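Stuliven Handling Kit - speaker notes, Wednesday, 15 minutes plus questions

Slide 1. Title. Say who I am and that we bought the kit ourselves. Stuliven has not seen these notes.

Slide 2. What you get. One gripper, a wrist camera, a mounting panel with holders, and the Skelis software licence for a year. The arm is extra. Price as ordered was 3,976 pounds before VAT. Without the camera it is 1,923, and a few of you will be tempted. I would not go that way, and slide 5 says why.

Slide 3. Why we wanted it. We sort and test second-hand processors. Until spring all of them were moved by hand, and most of the damage we logged was from handling - scraped contacts, bent corners, one or two dropped on the floor. Pause here, people usually want to tell their own story.

Slide 4. Setting up. The panel went on to our own aluminium frame in a morning. The manual is fair on wiring and poor on teaching positions. It assumes you have used Cendalus controllers before. We had not, and lost most of a day to it. Mention that support did ring back.

Slide 5. The pick. Leave this one up for a while. The holder keeps the processor in a raised rim, and the two fingers come in over the lower part of the metal lid. From the wrist you can see the green border of the board round the lid, so an operator can check how the part is sitting before the fingers close. That is the case for paying for the camera.
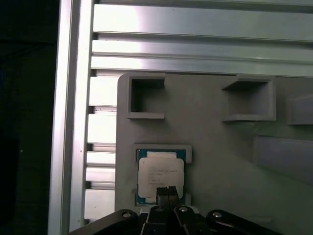

Pongsak Saithong wrote back after reading a draft of this talk that he would never let a gripper near the contact side, and that the holders matter more than the fingers. In his view a cheap gripper with a good holder beats the other way round, and he would like to see Stuliven sell the panel on its own.

I agree with him on the holders. I asked about buying the panel separately and was told it is under review.

Slide 6. Results. Our acceptance test was 100 picks in one sitting, same part, same holder. No drops. Four stopped on a position fault and had to be restarted by hand. Say clearly that this is one test on one bench.

Slide 7. What I would change. Fingertips should be sold as spares in pairs - at present you have to buy the full set. The fault messages need plain wording. Glare off bright metal upset the camera until we moved a lamp.

Slide 8. Would we buy it again? Yes, for this job. For mixed parts I would look at the Dumitrescu unit first, though we have only had that on a short loan.

Questions. If asked about cycle time, pass to Sakda, who has the log on his laptop.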